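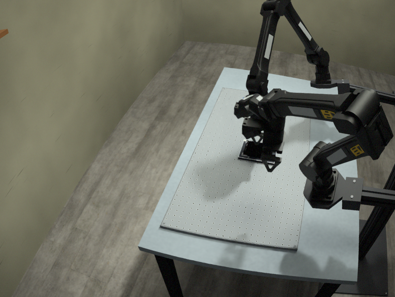
Image credit: Samer Rawashdeh

Taron Ledger Transcriptions
README, last changed Aug 19, 2025

6 comments

This data set contains the typed text of the credit ledgers from Hakim, a small grocery shop in the town of Taron. The shop gave goods on credit to families of the neighborhood, and each purchase was written by hand in a school notebook. We have typed 2,035 entries. An entry is one line of the notebook, also when the line contains several goods.

What is in the files

The main file is entries.csv. It has these columns:

entry_id: a number which we gave, it has no meaning outside of this data set
notebook: the letter of the notebook
page: the page as written by the shopkeeper, who skipped some numbers
goods_original: the words exactly as they stand on the page
goods_normal: the same words in our normal spelling
amount: quantity and unit, or blank
price: price in the old local money, or blank
paid: y, n or u (u means we could not decide)

The second file, units.csv, explains the measures. Please read it before you calculate anything. The word "usura" is the most difficult one. In the early notebooks it is a tin measure for dry goods, mostly lentils and rice. In the later ones it is also written near oil, and there we think it means a bottle. We did not convert it to grams.

The third file, names.csv, is not in the public version. It connects the account codes with the families, and several of these families still live in Taron.

How the typing was done

Fouad Salameh typed all of the notebooks for the first time. Samer Rawashdeh then typed notebooks A and D again without looking at the first version, and we compared both. Most of the differences were in the numbers, where the shopkeeper writes one and seven almost the same. When we did not agree, we kept both readings with a slash between them, for example 1/7. If your program reads the price column as a number, it will fail on these lines. It is better to read the column as text first.

Lines crossed out with one stroke were normally paid, so they have y. Lines crossed out with many strokes are mistakes of writing. These are in the file crossed.csv and they are not counted in the total.

Notebook C was damaged by water, and up to 40 of its lines can be read only in part. The missing letters are shown with a dot, one dot for each letter we believe is missing. Sometimes we believed wrong, so do not trust the length of these words.

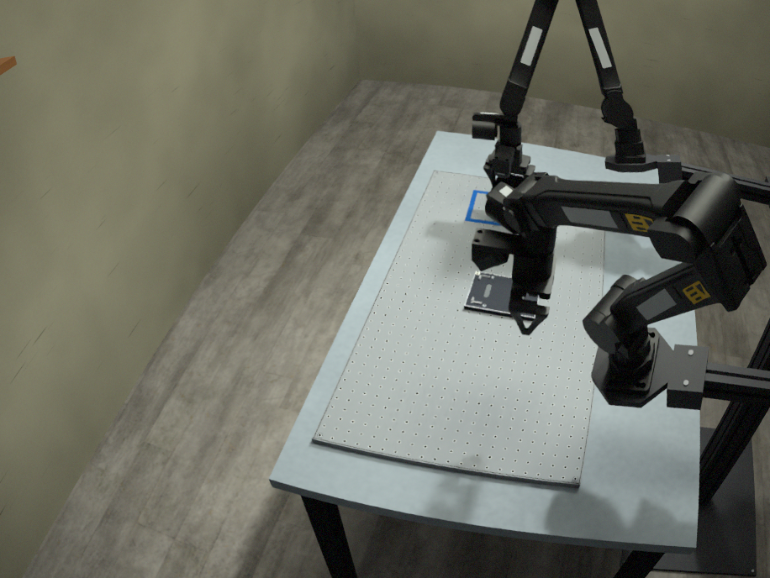 Can I use the prices to compare the cost of food between years?
Only with much care. The shopkeeper wrote the year on the cover and not on the pages, and some notebooks were used again after a long break. For bread and sugar the order of the prices looks reasonable. For cheese it does not, and we think two kinds of cheese were written with the same word.

Known problems

The December pages of notebook B are written by another hand, perhaps a child of the family. The spelling is different there and we left it as it is in goods_original.

Drestura is the name of the street behind the shop, but it is also used for the account of a bakery there. We separated them by the size of the purchase (nobody at home buys 90 eggs). The bakery lines have the code DR-B. A few may still be under the wrong code.

Blank in the price column does not mean zero. It means the place was left empty by the shopkeeper.

Use and corrections

You may use the public files for teaching and research. Please write "Taron Ledger Transcriptions" in your sources. If you find an error, send us the entry_id and your reading, and we will look at the page again. Corrections are added to changes.txt with the name of the person who sent it, if this person agrees.

Still to do: notebook E, and a better list for the names of spices.

This site uses cookies to remember your language. Accept / Settings

Contact | © 2025 Taron Ledger Transcriptions | Back to top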